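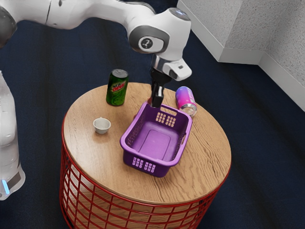 Can you play Cluditz with two players without the Navaratnam expansion?
You can, but with two players you must remove the harbour cards and use the short side of the board, as written at the back of the rule book.

pelikaan_13
I would like to add something to the answer at the top. It is correct, but it does not say what happens with the neutral ships. In my copy from Brandano the rule book says they move after the second player. On the help card it is written that they move after each player. We have played it both ways and the difference is very big.

Morrowgate
Help card is wrong. It was made for the first printing and they did not change it. Move them one time per round, after the second player.

tintagel
I don't agree with this. If the neutral ships move only once, the first player can close the strait in turn 2 and the other one only watches. With the help card rule the game is longer, up to 90 minutes for us, but both of us have something to do.

Morrowgate
Then you are not using the storm tokens. They exist exactly for opening the strait.

tintagel
I use them. You need two of the same colour for it, and in our last games I never had two before the strait was closed. Maybe bad luck, but three times?

Lakmal Bhuiyan
Good evening to all. I play it mostly with my brother, and we had the same quarrel for some weeks. In the end I wrote to Braseck, the shop where I bought my copy, and they sent me a corrected help card as a file to print. It says once per round — so Morrowgate is right about the text. But I must say I understand tintagel, because card 112 becomes too strong with this rule. We leave that card in the box. 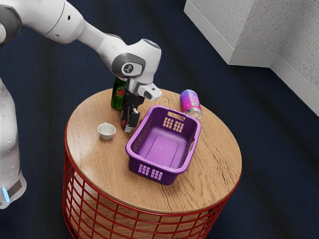 The space you need is another question which people ask me before they buy the game. The board on its short side is not large, but each player also has a dock sheet, two piles of cards and the tokens. On a round wooden side table, like the one in my second picture, the corners of the board come very near to the edge and the dock sheets have no good place. We put the sheets on our knees, and this is only pleasant in the first half hour. A rectangular table is much better, even a narrow one.

pelikaan_13
Thank you, Lakmal. Do you remember if the corrected card says anything about ships which are already in the strait? Do they stay or go back?

Lakmal Bhuiyan
They stay until a storm token is played. It is the last line of the card, in small letters.

tintagel
All right, once per round then. I will try it without card 112, but I still think the old help card made a better game for two.

Morrowgate
Play 112 with its cost doubled. Works fine here, no need to leave it in the box.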